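Cup Handling Moves to the Demonstration Stage: What Changes for Line Clearing Staff

Posted 13/02/2018 in Operations

The dish return area at the Ponenley site will be the first at Vondmont to have part of its sorting work done by arm. The unit is supplied by Zumeo and will stand at the intake end of the belt, before the rack loader. Its task is limited to drinking vessels. Plates, trays, cutlery and anything with food still in it stay with the existing crew.

The present process is as follows. Vessels arrive at the belt in any position. A sorter picks each one up, empties it, separates disposable from washable, and sets the washable ones mouth down in a rack. The rack goes to the loader when full. On the day used for the baseline count in October, one sorter handled 2000 vessels in a shift, and 244 of them had to be picked up a second time, mostly cups that had rolled against the side rail. Second picks are the main source of wrist complaints at this station and the reason it was chosen over tray stacking.

The arm will not be programmed with fixed positions. Zumeo trains it on demonstrations: a person performs the pick with a hand-held gripper that has the same finger geometry as the one on the arm, and the recorded motion is used to train the controller. The quality of the result depends on the quality of the demonstrations. Early attempts by Zumeo's own staff were smooth, but they gripped by the rim, which our sorters avoid with paper cups. The walls fold and the cup slips out sideways. Karabo Buthelezi from the evening crew went through the grip types with the Zumeo team and drew up the order of preference now in use:

Ceramic or hard plastic, on its side: fingers across the body, close to the base.
Paper, on its side: fingers across the body, light closing force, never at the open end.
Any vessel already upside down: straight approach from above, no turning needed.
Nested or overlapping vessels: take the front one first, even if the one behind is easier to reach.

Recording is done in ordinary rooms as well as at the belt. A controller trained against one steel surface under one set of lamps tends to fail when either changes, so the table covering, the background and the mix of cups are varied between sessions.

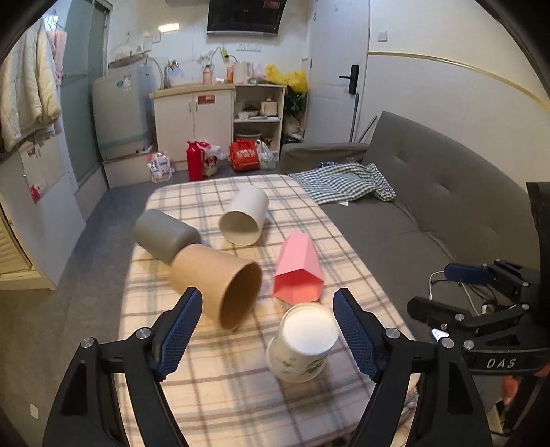 Two people from each crew will be released for demonstration work. Hours are paid at the normal rate and count toward shift totals. No one is required to sign up. The gripper is light, but the motion is repetitive, and sessions are broken up accordingly. Anyone with a current wrist or shoulder restriction should not take part until it has been lifted.

Once the arm is running, the sorter post at the intake becomes a monitoring post. The person there clears failed picks, removes anything that is not a vessel, and stops the belt if the arm faults. The stop procedure is the same as for the rack loader. Headcount at the station does not change during the trial. What happens after it has not been decided, and crew representatives have asked for that discussion to be held before the trial ends. Management has agreed to this in writing.

Open items: the guard on the belt side has to be moved to allow access to the emergency stop, and Hladun still has to confirm the floor anchor drawing. Questions about rosters and demonstration hours go to Yurii Didenko at the Ponenley operations desk.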